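Parcel Notes: Mixed Boxes of Baby and Household Items

The Gretard sorting room moved to the revised packing sheet in December, and enough boxes have now gone through under it to set down what changed. The sheet applies to mixed boxes only, meaning any box that combines soft goods, sealed packets and small hard items for a household with an infant. Single-type boxes (bedding, clothing by size, bottles) stay on the old sheet, number 161, which remains pinned above the long bench.

The main change is the order of filling. Under the old sheet, cloth went in last as a top layer. This looked neat when the box was opened, but it left the hard items in contact with the base and with each other, and they moved whenever the box was tipped. The revised sheet treats cloth as structure. Towels, muslins and small blankets are rolled tightly and stood or leaned toward the back, where they divide the box and press lightly against whatever is next to them. A roll holds its shape under side pressure much better than a folded stack, and it can be pulled out by its end without disturbing the rest.

Flat items go against a side wall, on edge where the height allows. A flat item laid on the base takes up floor area that a rounded item could use, and it tends to be missed when the box is emptied. Stood against the wall, it also stiffens the cardboard a little. Flaps stay open until the contents list has been checked.

Rounded items remain the awkward case. They do not stack, they do not share a straight side with anything, and they roll into any gap left for them. The sheet puts them at the front, with soft packets to one side. Small rounded pieces can go at the foot of a wall, provided they are large enough not to slip under the bottom flaps. Anything smaller goes into a clear bag, and the bag is listed as one line.
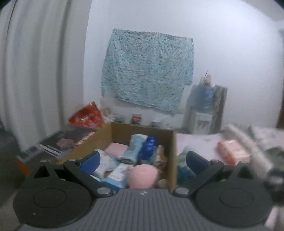

Should sealed packets be opened so that the contents can be spread through the box?

Keep them sealed. An opened packet cannot be passed on if the household does not need it, and loose contents fill the gaps unevenly. If a packet is too bulky, move the whole packet to a second box and note it on both lists.

Glossy plastic packaging needs some care in placement. Two slick surfaces face to face will slide, and in the December trial this was the most frequent cause of boxes arriving with everything at one end. Place a glossy package against cloth. The rolled cloth at the back is the usual choice, and a package of moderate size will stay upright beside it without further packing. Avoid paper fill. It compresses in the first hour and does not recover.

Printed packets should go in with the printing facing up or toward the open side. The person unpacking may be doing so with one hand, and a packet that can be identified without lifting it saves handling. This also helps at the second check, which is done by looking in from above and comparing against the list. If a packet is plain on both faces, write its contents on a strip of paper tape. Do not write on the packet itself.

On weight: the limit for a mixed box on the Brusesness route is unchanged. The Dorina shelving in the back store was rated again after the middle uprights were replaced, and mixed boxes may now go on the second shelf as well as the bottom one. They should not be stacked more than 2 high on either. The top shelf is for flat, unassembled cartons and nothing else.

The Courtois cartons are still the preferred size. The 700 delivered before the holidays are from a slightly different batch, and the board is softer along the score lines. Crease each flap fully back before filling, or it will spring inward and catch on the contents. Cartons with a split corner can be used for room storage but should not leave the building – tape over a split corner holds for a day or so and then peels with the brown surface layer attached.

Contents lists. The two-part form has been replaced by a single card, form 2611, which goes in along a side wall after the second check. Use pencil. Enter soft goods first, then packets, then hard items, matching the order in which the box was filled at the back, the sides and the front. Where an item is hard to name, a short description of color and type is enough: "pink, flat, rectangular" has proved more useful at the other end than a guess at the purpose. Do not list colors for items inside a sealed packet.

Two points came back from the Brusesness end and have been added to the sheet. First, cloth rolls should be secured with a strip of cotton where they need securing at all, as rubber bands had marked several of the lighter fabrics. Second, scented items are to be left out of mixed boxes entirely, sealed or not. The smell transfers to cloth and stays through at least one wash. Scented items already on the shelf should be moved to the general household bay and logged there.

Spare copies of the revised sheet are in the tray by the scales. The tape dispenser at the far bench has a new blade, and the old one has been kept for the smaller dispenser, which takes the same fitting.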